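4 min read

Call for participants: home textile wear and laundering study

Rusen Textile Testing is recruiting 55 households for a study of how everyday clothing and bedding change with normal use and washing. The study is run from the Rowlands laboratory and lasts 40 weeks. Applications close on 15 Nov 2025. Results will be reported to participants in June.

Purpose

Standard laundering tests are carried out on new fabric, in reference machines, with a fixed load and a fixed detergent dose. Garments in homes are washed in mixed loads, at temperatures chosen by habit, and are worn, folded and stored between washes. The study will compare pilling, color change, seam twist and loss of weight in home-washed items against identical items washed in the laboratory. The data will be used to revise the in-house test schedule, which currently overstates color loss in cotton jersey and understates pilling in polyester fleece.

Who can apply

Applicants must be 18 or older and must do most of the laundry in their household. The household must have its own washing machine, front or top loading, installed at the current address. Shared laundry rooms and laundromats are outside the scope of this round. Households of any size are accepted, including single-person households. A tumble dryer is not required, but applicants should state whether they have one and how often it is used.

Persons with a known skin reaction to optical brighteners or to enzyme detergents should not apply. Employees of detergent or appliance manufacturers are not eligible, nor are members of their households.

What participants do

Each household receives a kit containing two T-shirts, one fleece top, one pillowcase and a set of four undyed control swatches. All items carry a sewn-in code label, which must not be removed. The T-shirts and the fleece top are to be worn as ordinary clothing by one named person. The pillowcase is to be used on a bed in nightly use.

Kit items go into the household's usual wash. Participants should not change their detergent, dose, program or drying method for the purposes of the study. If one of these changes for another reason, the change is entered in the log with the date.

The log is kept in the Resarari app or on paper. One entry is made for each wash that includes a kit item: program, temperature, spin speed, detergent type, approximate drum fill and drying method. An entry takes less than two minutes. Wear days are marked on the calendar page.

At the midpoint and at the end, the kit is returned by prepaid mail for measurement. The midpoint return takes nine working days, during which no log entries are needed. Items should be clean, fully dry and unironed when packed. Fold them loosely and do not use vacuum bags, which flatten the nap of the fleece and affect the thickness reading.

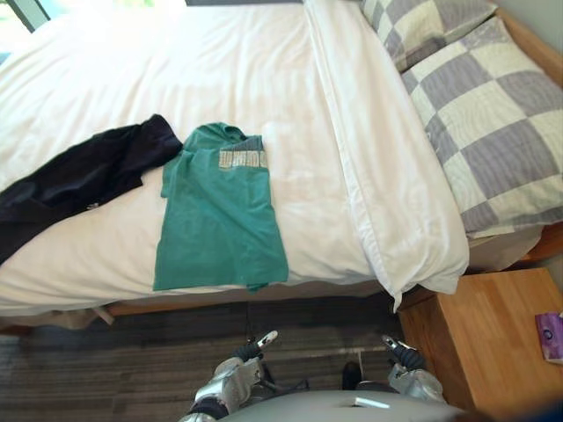
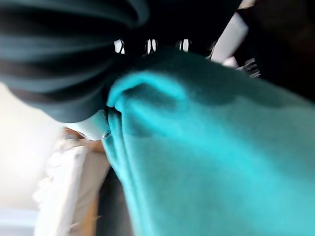 PAYMENT AND CONDITIONS

Participants who complete the study receive $644, paid in two equal parts after the midpoint and final returns. A household that withdraws after the midpoint return keeps the first part. All participants may keep the garments and the pillowcase after the final measurement. The control swatches remain with the laboratory.

Detergent is not supplied or reimbursed. Kit items lost or damaged beyond testing will be replaced once, and the replacement is recorded as a new item.

Log data are stored under a household code. Names and addresses are kept separately and deleted after the final payment. Fabric measurements may be shared with Flukska, which supplied the jersey, in a form that does not identify households.

How to apply

Request the screening form from Réka Illés, Study Coordinator, Rusen Textile Testing, quoting reference 991. The form asks for washing machine make and year, number of loads per week, water hardness if known, and T-shirt size. Selected households will be notified in writing and sent a consent form. Kits are shipped once the signed consent form has been received.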